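4. Getting the table ready for the first shift

I wrote this bit for the canteen team at Finthorpe, so forgive me if you already know your way round a Tadura bench. You used to clear the crockery yourselves. Now the arms do the lifting and you set out, check and step in (kinder on the wrists, I promise!).

4.1 Look for green lights on both arm bases. If either side is dark, stop and go back to section 2.

4.2 Find the red button low on the front of each base. Everyone on shift should be able to reach one without looking.

4.3 Pull the cables clear of where the arms swing. I check mine again after 30 minutes, as they do creep.

Caution: hands off the table while an arm is moving, even if a cup looks about to go over. Press red first, then reach in.

4.4 Set out one mug, one plate and one dish, well apart, with the mug standing upright. Choose program 141 and let the right arm go for the mug.

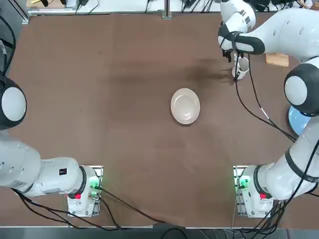

4.5 Press red, wait for the arms to stop, then wipe down the table and jot the run in the shift book.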